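Lurnero extends apricot season with later variety

Growers in the Lurnero district have started picking a late apricot that ripens 18 days after the standard crop. The fruit is sold under the trade name Morelli and is medium in size, with firm orange flesh and a pit that separates cleanly.

Packing is handled by Dellum, which graded 2256 trays in the first week of picking. Fruit is cooled within 12 hours of harvest and held just above freezing until shipment. Sugar content at picking must reach the level set by the packer; softer fruit goes to jam and drying.

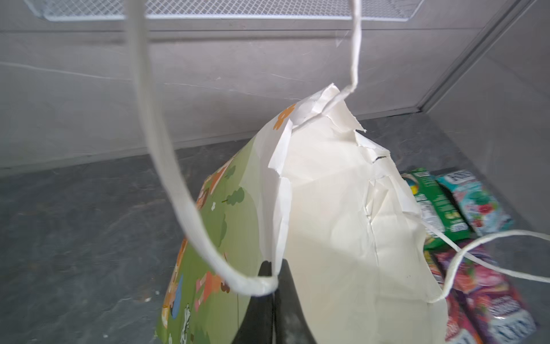 A paper gift bag with a printed cartoon landscape, torn along the rim.

Retail packs hold eight apricots. The variety keeps its shape when halved and baked, and Dellum recommends it for tarts and upside-down cakes. For eating fresh, the fruit should be left at room temperature for two days, then moved to the refrigerator.

Roughly 29 stores carry the apricots at present. Supplies are expected to last into October, with the final trays coming from the higher orchards, where bloom was delayed by a cold spring.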